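Re: [chores] Are we there yet? (tidying a desk edition)
From: Detlef Oltmanns
To: the chores list
Date: September 13, 2020

Zeng wrote:
> I keep reading that a machine will be doing the tidying up within a few
> years. My dishwasher still can't cope with a travel mug. Has anyone on
> here got one to do a boring household job from start to finish, in a
> room nobody cleared for it first? Not a demo, a chore.

Short answer from me is no, not start to finish, but I reckon we're closer than your dishwasher suggests! I've been mucking about with desk tidying since August, for the Rurum group, and I've stuck a few pictures in so you can see what sort of desk I mean. It's a proper one, with books and a mug and cables and a vase of flowers along the back. All of the demonstrations are done by a person with the hand-held gripper, and the arm is supposed to learn from those.

1. Picking up the mouse

A mouse is a rotten shape. It's low and smooth and it's wider in places than you'd like, and this one has a gaming-style shell with angles all over it. The soft ribbed fingers make a big difference (mine are magenta, don't ask me why they never come in a sensible colour). They bend in around the sides, where the hard ones I had before just skated off. Out of 462 tries with the arm we got a decent grip on 430, and I was pretty chuffed with that.

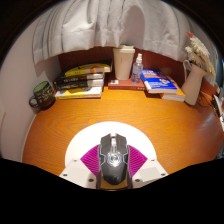

2. Putting it back where it lives

Now this is where it gets hard. "Put the mouse on the mouse pad" sounds like nothing, but the pad has a wrist rest along the front, and a mouse perched half on the rest is no use to anyone. You or I would give it a nudge without thinking. The arm lets go and considers the job done. On the same grips that worked we only got 348 placements I'd call tidy, and my neighbour was less generous than that.

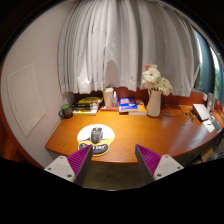 Mouse pad at the front left, fingers open.

The other half of it is everything you're not meant to touch. I don't mind if a book gets bumped a bit sideways, but I do mind about a white pitcher full of dried flowers, and so does my wife. At first I was all for clearing the lot into a box before each session, then I read your message and thought fair enough - nobody clears their desk so a robot can tidy it.
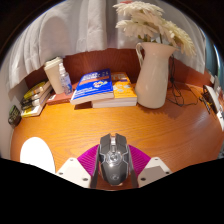 So the clutter stays, and the model has to put up with it. Cables are still the worst of the lot. I haven't even tried asking it to coil one, and if anybody at Plokside has got further with cords I'd love to hear how you went about it.

3. What it would cost you

Heaps, if you count hours. The gripper itself is the cheap part. The arm set me back 4000 dollars second-hand, and for that money you could pay a very patient teenager to put your mouse away for years. I would happily keep going though, it's the most fun I've had in the shed or out of it for ages. 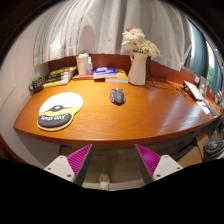
4. Things I'd like to try next

- Books. Squaring up a stack, then maybe sorting by size.
- The mug, empty to begin with!
- A pen lying flat on the wood. I suspect it'll be worse than the mouse.
- The Hadum controller, if someone can tell me whether it's any smoother when it lets go.

Zeng, what was the travel mug problem anyway? Lid or height? Mine falls over on the top rack every single time.

Cheers,
Detlef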